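Progress report no. 2, sorting station at the Pillus canteen kitchen
Prepared for: Kristiansen fund, workplace automation program
Date: Apr 15, 2018

## Where we are now

Since the last report, in December, we have finished the installation of the arm and started the daily test runs. The arm works beside the dishwashing line, in the place where returned trays were emptied by hand before. The canteen serves up to 500 lunches per day, and the waste from these lunches was always the least liked task in the kitchen.

The integration was made by Clelix. Promar delivered the tables and the wall protection, with a delay that moved our start. The delay did not change the budget, but we lost the time that we had planned for training, and we had to give the training in shorter parts.

## What changes for the staff

Six people rotate in the dishwashing area. Before the project, each of them stood at the emptying place for one full shift in the rotation. Now this person supervises the arm, changes the bags and takes out the things which the arm should not touch, for example cutlery and glass. The work is lighter for the hands and the back. It is also less social, and two of the staff told us this very clearly in the interviews. At the old place they stood next to the colleague who loads the machine and could talk. We have now moved the supervisor's stool closer to the loading side, and we will ask again in the next interview round.

No working hours were reduced. This was a condition in the agreement with the staff and it remains valid for the whole project period.

Another point is the stop rule. In the first weeks, people waited for permission before they stopped the arm. We wrote a new rule on one page: everybody in the area may stop it at any time, and no explanation is required afterwards. The page hangs by the door in the three languages of the kitchen.

## Test runs

We have completed 300 test runs with mixed items. Firm pieces such as potatoes are handled well. Soft and wet food is still difficult, and bread is somewhere between. We also use sponge pieces in the tests, as they keep their shape and give us the same conditions each time. The table is covered with paper during tests to make cleaning faster. 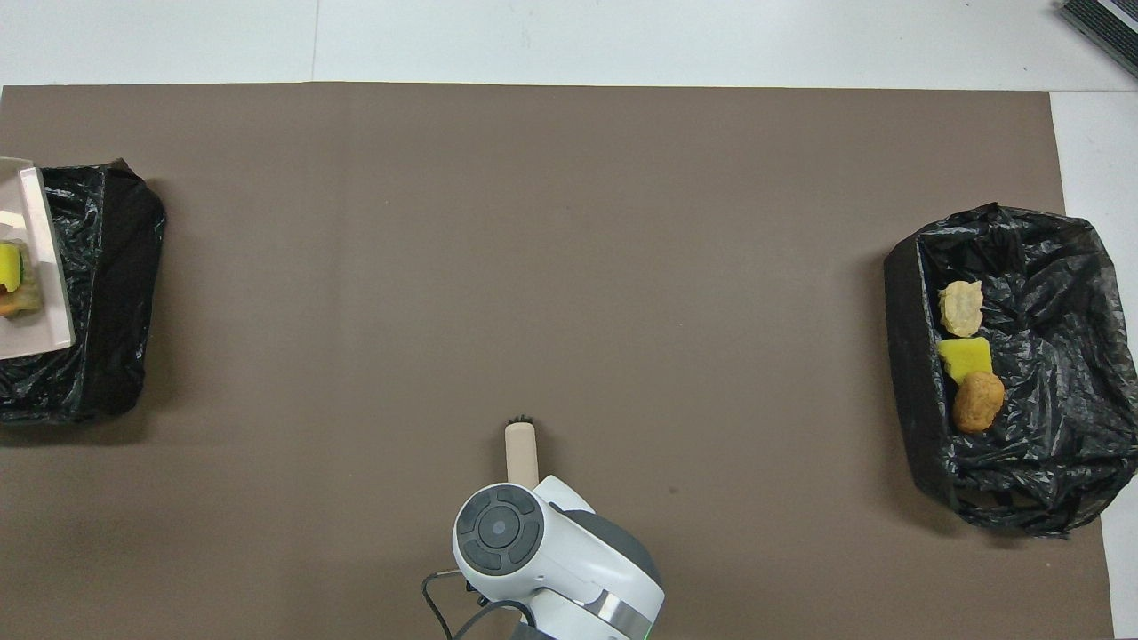
*Figure 1. Test station with the arm between two lined bins. The right bin holds a yellow sponge cube and a potato, among other items.*

## Next period

- Second interview round with all dishwashing staff
- Tests with softer food and a different gripper tip, to be agreed with Clelix
- Written instruction for bag changes, reviewed by the staff before it is used
- Noise measurement at the supervisor's place

We ask the fund to approve that the unused travel money is moved to training. The amount is shown in the attached budget sheet, and the total of the grant stays the same.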